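Print | E-mail

Section 4: Setting up your cosmetics tub

You've got your Luler drawer insert built (Section 3), so now comes the really enjoyable bit: filling it! The tub is where your everyday lipsticks, glosses and balms will live, and an hour spent on it now makes every morning easier. Put the kettle on first.

You will need:

Luler tub, any colour
A soft cloth and a bowl of lukewarm water with a drop of washing-up liquid
A dry tea towel
Cotton buds
A clear, light-coloured table (small gold caps vanish on a patterned cloth, trust us)

4.1 Emptying and cleaning

1. Tip out everything you own in the way of lip products. Handbags, coat pockets, the bathroom shelf, the car. All of it.

2. Wash the tub in the soapy water and go round the inside corners with a cotton bud, where powder loves to settle. Rinse.

3. Dry with the tea towel and leave the tub to air for 23 minutes before you put anything in it. Xolani Baloyi tested all the finishes for us and that was the time the slowest of them needed.

CAUTION: Do not put the tub in the dishwasher. The base can warp above 60 degrees and then it won't sit flat in the drawer.

4.2 Sorting

4. Take the lid off each tube in turn and have a sniff. A waxy, crayon-like smell, or a sort of old cooking oil smell, means it has had its day. Out it goes!

5. Wipe the outside of every keeper. Glittery and metallic cases want a barely damp cloth and no rubbing, or the finish starts to dull.

6. Check that each cap clicks or screws fully home. If one wobbles, keep it out of the tub and store it standing up in the Nomon cup (Section 6).

7. Make two groups, one for slim round tubes and one for anything with flat sides. The round ones are happiest lying down together, and the flat-sided ones stand up nicely by themselves.

NOTE: Families sharing a tub may like to put a dot of nail varnish on the end of each cap, one colour per person. Tumelo Ngubane sent us this tip and we've pinched it for our own bathroom.

4.3 Filling the tub

8. Lay the round tubes in the base side by side, all pointing the same way. Start with the longest against one side and work across to the shortest. It looks lovely, and you can find the shade you want by length alone when you're half asleep.

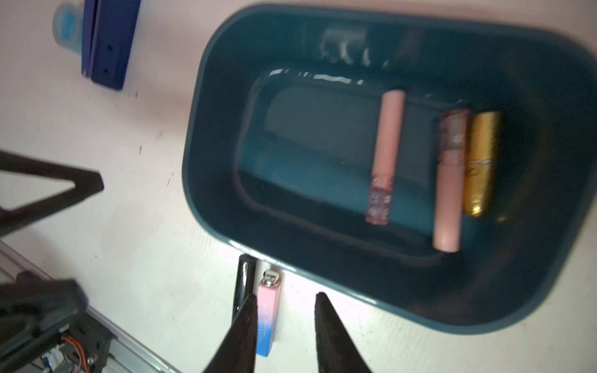

9. Keep to a single layer. It's tempting to pile a second one on top (we know, we have far too many pinks as well), but the bottom row gets forgotten and you end up buying the same rose twice.

10. Leave a finger's width at one end of the row so you can get a tube out without disturbing its neighbours.

11. Stand flat-sided pieces outside the tub, in the narrow Erkar tray that runs along the front of the drawer. Caps go upwards.

12. Slide the drawer shut and open it again gently. If you hear rolling, fold a strip of felt into the gap. The Urio felt, part 809, is cut to the right width already.

CAUTION: Keep the tub off windowsills and away from radiators. Lipstick softens quickly in the warm and may leak round the cap.

4.4 Keeping it up

Give the tub a quick wipe whenever you notice dust in the corners, and go through step 4 again each January. If a new tube comes in and the row is full, choose one to finish or pass on before you squeeze it in.

For fitting a second tub in the same drawer, go to Section 5.

Print this section | E-mail this section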